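Guides > Lostusport Arm > 4. Cabling and rack test

Last updated: 5/8/21

4.1 Check the wrist before power-on.
1. Follow the cable away from the wrist. Leave slack for a full turn.
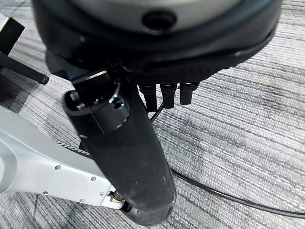 Putwood Shared Workshop — Robotics Group

2. Tighten the housing screws.

CAUTION: Keep hands clear of the finger. 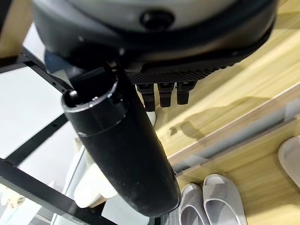
Fig. 2. Wrist camera view, shelving at left.

4.2 Lay the floor cables.
3. Run them toward the router — never under the base.

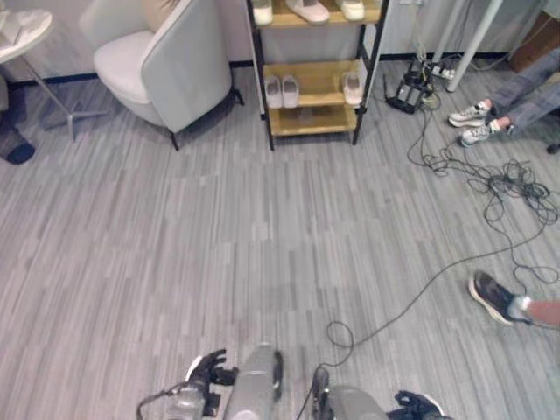 Fig. 3. Cables, router and shoe rack.

4.3 Run the rack test.
4. Start at speed 2. Do not exceed 6.

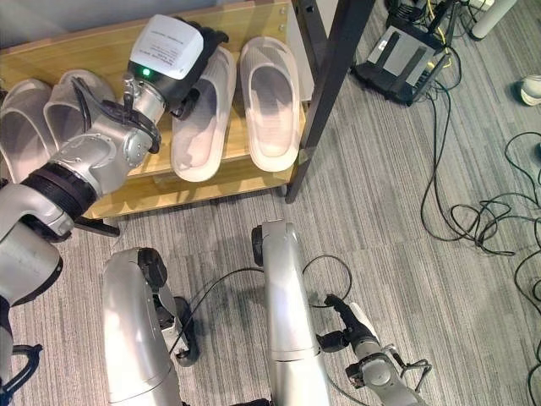 Ondov adds that speed 2 is still too fast after a cold start, and that step 4 should be repeated whenever the wrist cable is changed.

Contact the workshop desk | © Putwood | Back to top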